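What do you write in a milestone birthday card for a father-in-law?

Posted by Jyoti Kandpal in Family & Celebrations

My father-in-law turns 80 in March and my husband has handed the whole thing over to me, card and party both. I like the man a lot, but we mostly talk about the weather and his tomatoes. I've been married to his son since 2000, so you'd think I'd have something to say by now! Everything I write sounds like a retirement speech. I've thrown out 4 drafts and I'm starting to think I should just sign my name.
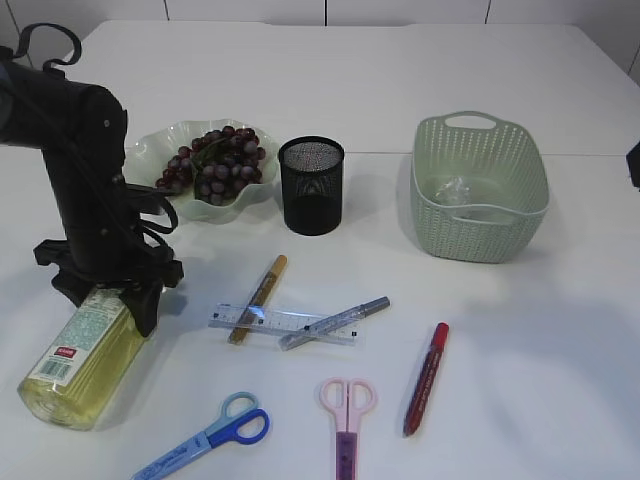
Does the card have to be funny?

Go with whatever tone you already use with him. If you two don't joke around much, a plain, warm note will sound more like you.

I should add that he doesn't like fuss. Last year my sister-in-law read a poem out loud and he went out to check on the car.
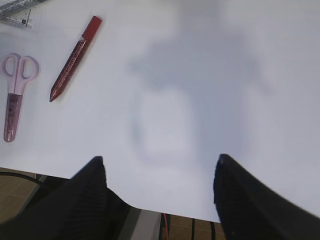 Replies

Sum-yee Fang

Oh, I've been there! What worked for me was forgetting the number completely and picking one small thing I remembered. With my father-in-law it was the day he drove over to Zostasow to get us when our car died, and he brought sandwiches, and he never once said anything about the oil light (which I had been ignoring for weeks). I wrote down just that, maybe five sentences, and said thank you at the end. He kept it in his desk.

So if it's tomatoes, write about the tomatoes. Did he ever give you a plant, or tell you you were watering wrong? Start there. Do it on scrap paper first, and say it out loud to see if it sounds like you.
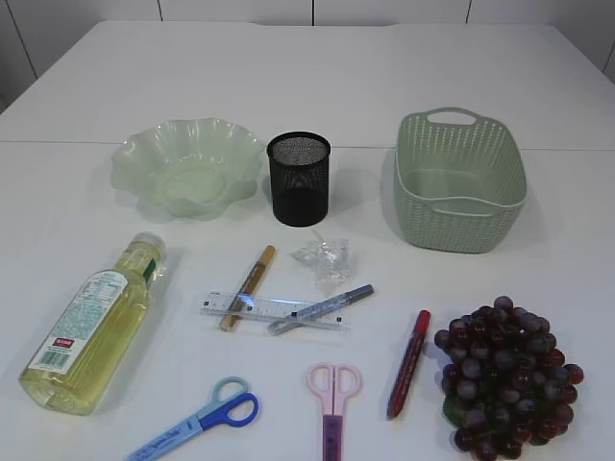
Notes first, card later

One more thing, buy a card that's blank inside. The ones with a verse take up all the good space and then you're writing sideways up the margin. I like the plain Clumen ones, and they're big enough for the grandkids to sign too.

Santoro Aunt

just put happy birthday and love from all of us. men that age dont read cards. get him a nice cake

Jyoti Kandpal

Thank you both! He did give me a plant, our first summer in the house, and I killed it in about 20 days and told him the rabbits got it. I think I'm finally going to confess. My husband says his dad has known all along, so now I have to do it. Cake is ordered too, lemon, no writing on top.

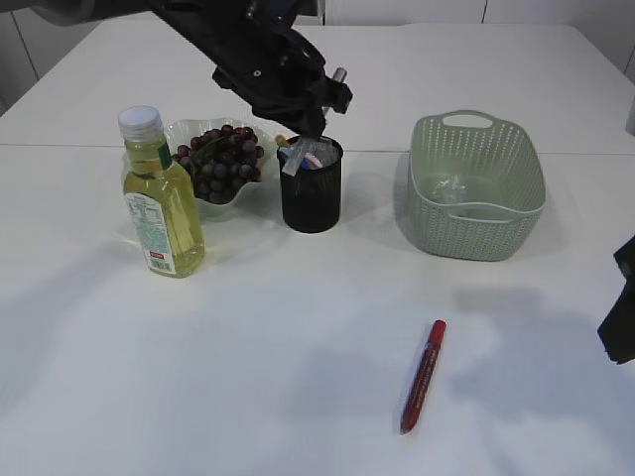
Sum-yee Fang again: please use the rabbit story, that's your whole card right there. And have your husband write his own part, don't let him just sign under yours!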